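Buying a robot arm for a small workshop: what I'd do with my budget

I've been pricing up a small arm for my workshop since October, and I've gone through more than 11 quotes, so I thought I'd jot down what I've learned before I forget it all (I will). My neighbour Benedita Frade was after the same advice, so half of this is from my emails to her!

First tip: try the job in a simulator before you spend a penny. You drop in the arm, scatter a few bits and bobs about and see whether it copes with your sort of clutter. Mine took me 3 evenings to learn, with plenty of tea. 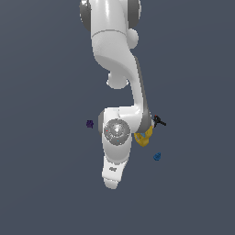

The arm from above, pointing straight down, with small items either side.

Look hard at the wrist when you do this. I'd only ever compared reach on the spec sheets, and it was the bulk just above the hand that made me rethink my shelf spacing. Measure your shelves, then measure them again with the door open.

Second tip, budget for the gripper separately. Trultell quoted me for the arm on its own and I very nearly signed, then spotted that the fingers were another £127 and the mounting plate £53 on top. Ask for one price with everything in it, and get the delivery in writing too.

Make a list of what you really want picked up, the awkward stuff included. Bottles on their sides, scissors, little blocks. If the widest thing on your list won't fit between the fingers, you need a different hand or a shorter list.

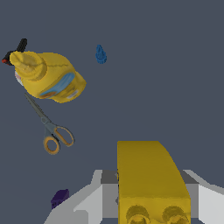 Yellow block in the grip, mustard bottle and scissors further up.

Last one: keep some money back for spares. Eoin Brennan at Wirville put me on to that, and I've now got a biscuit tin marked "robot" with the first few notes in it. I still haven't settled on a bench to bolt the thing to, so if you've got a sturdy one going, do shout!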